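Lepik Pair Kit
Two-hand recording set for household manipulation

Overview | What is in the case | Recording | Data format | Service | Order

The Lepik Pair Kit is for teams who need two-hand examples and do not want to drive two robot arms to get them. The operator holds one gripper in each hand and does the task directly at the table. Both grippers record on the same clock, so a pass from the left hand to the right hand stays one continuous event in the data.

Brullitz prepares and checks the kits in our own workshop. We do not manufacture the grippers. We match them in pairs, calibrate them, mount them if you want a fixed station, and deliver them with our recording software Plakby.

Why a pair

With a single gripper you can teach picking and placing. Many home tasks need more than this. Fruit is moved from one hand to the other, a jar is held while the lid turns, a cloth is pulled from two corners. In such tasks the difficult moment is when both grippers touch the same object, and one of them must let go at the right time. If the clocks of the two devices differ, the model learns a wrong moment and drops the object. 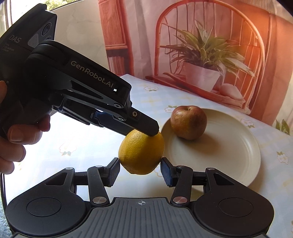
For handovers we advise to begin with firm round objects between the size of a lime and the size of an apple. Change the approach angle often. If the operator always comes from the same side, the policy will also know only this side. Soft objects and thin objects can come in the second week, when the operators have a steady hand.

A patterned tablecloth or a busy background is no problem for recording. We even recommend to change them between sessions, so that the model does not connect the task with one table.

What is in the case

Matched gripper pair, calibrated together
4 spare fingertip pads
Charger and 2 cables
Calibration board
Plakby license for one workstation
Printed quick guide in English

Recording with Plakby

Start and stop are made from the keyboard or from a foot pedal (the pedal is sold separately). After each episode the software shows both views side by side and the opening of each gripper as a curve. The operator marks the episode as good, failed or repeat. Please keep the failed ones. They are stored in a separate folder and many customers use them later for training a success detector.

Our own reference set, Jikirley, was made with this kit. It has 2,108 handover episodes, of which 91 percent were marked good by the operator at first review. A sample of it comes with every order, so you can test your training code before your first own recording.

Service

Calibration should be repeated after a fall or after a change of pads. It needs only the board and a well lit table. If the result stays outside the green range after the second try, send us the log file and do not continue to record.

Questions before ordering are answered by Elīna Koppel, who also gives the remote introduction for new operators. Please write which tasks you plan, how many operators you have, and if the station will be fixed or moved between rooms.

Price on request. Kits ordered before April 18, 2026 are delivered with the older hard case.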